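About Westanen

Westanen gathers examples for robots that learn to handle everyday objects. There are six of us, and we started out doubting most of what our own trade claims. We still do.

A learning system is only as good as what it has been shown, and a lot of it has been shown the same tidy table 2,000 times. We build ours in simulation and keep them crowded: a calculator lying next to a book, a plant near an easel, a Rubik's cube tipped on its edge, a trophy cup among the toys.

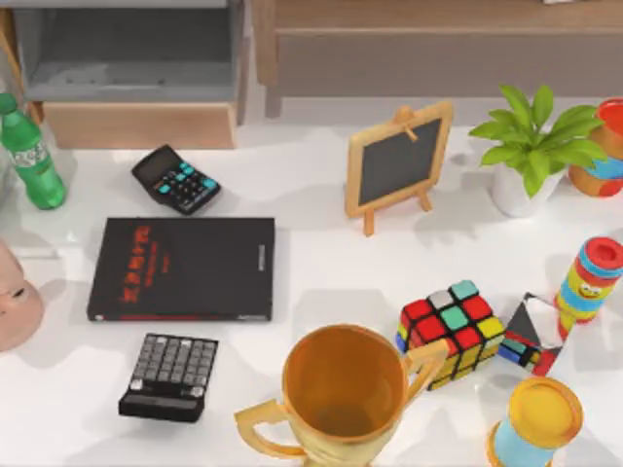 Malinowski told us early on that a rendered table proves nothing until a real arm has cleared a real one, and that 800 of them prove nothing 800 times over. We put that on our wall. Simulated shadows are cheap – friction and weight are harder to fake.

So we don't sell success rates. Clients of our Wakon library get the layouts, the settings and a list of known faults, which is longer than we'd like. Every batch has 10 layouts held back for testing, and we don't train on those, even when asked nicely.

If you want to hear that your robot will be ready by March, please try someone else.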